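Friday, after closing

Spent the slow part of the afternoon on the equipment list again. Zuzanna wants a number from me before the end of the month so she can put it in the plan for next year, and I keep giving her half a number. The arm is the easy part. The arm has a price. Everything that sits around the arm is where the list gets long.

Went through the Badero quote first. It covers the arm, one gripper, the controller and setup. It does not cover holders, trays, food containers, or a second set of fingers. I had written "misc. 70" next to holders back when I thought we needed one set. We need at least two sets, one in use and one in the wash, and spares for the clips. Szymon priced the acrylic at a shop in Jaltport and came back with 104 a set, cut and drilled. I moved the line up and crossed out misc.

Spent a while at the table with the burger layout after that, mostly to see what else belongs on the list. Bun, tomato and patty or bacon standing in the side holders, greens in the box at the back of the tray.

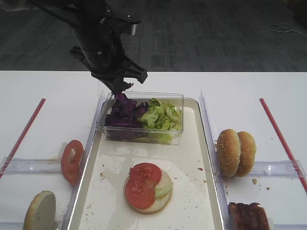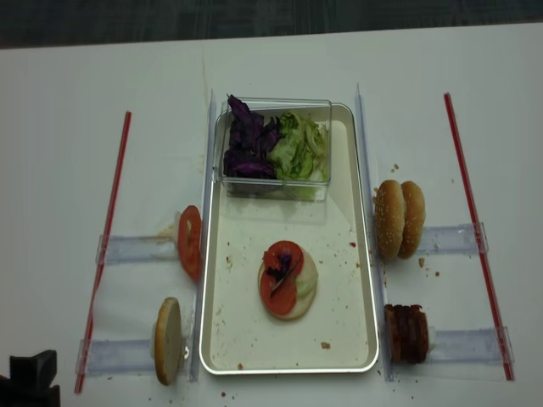 *Burger layout: cabbage and lettuce in the clear box, stack started on the tray, the rest in the side holders.*

Notes from the table, in the order I wrote them down:

- The greens box is shared, cabbage on one side and lettuce on the other. I want to price two smaller boxes against one big one. Lids too.
- Crumbs get on everything. Add a small brush and a proper wipe-down kit. Cheap, but it has to be a line or it will come out of somebody's pocket.
- Trays: ask for 5. Zuzanna will say three.
- Gripper fingers. The same pair should not go from patties to lettuce without a wash, so either a spare pair that swaps fast or a cleaning step in the middle. Ask Badero what a spare pair costs. Ask how long a swap takes.
- Food for practice runs. I had this at zero, which was silly. Buns and tomatoes every week add up.

The Gamage people called around four. Their arm is cheaper to buy but the service contract is 2,000 a year and you can't skip the first year. Badero lets you pay per visit. I told them I would call back Monday and then wrote both on one sheet so Zuzanna can see them next to each other. If we keep the thing three years, Gamage comes out higher. If we give up after one, it comes out lower. I don't like planning on giving up after one, but she will ask.

Szymon thinks we should lease through Nuvden and not buy at all. He may be right. I asked him to get the terms in writing, including who pays if the gripper breaks. He said he would do it tonight. We'll see.

Still missing: power at the back wall, insurance, freight. The electrician hasn't answered. I left those three lines blank on the sheet and put a question mark by each one, and sent it to Zuzanna like that at 6:40.

Need to buy buns on the way in.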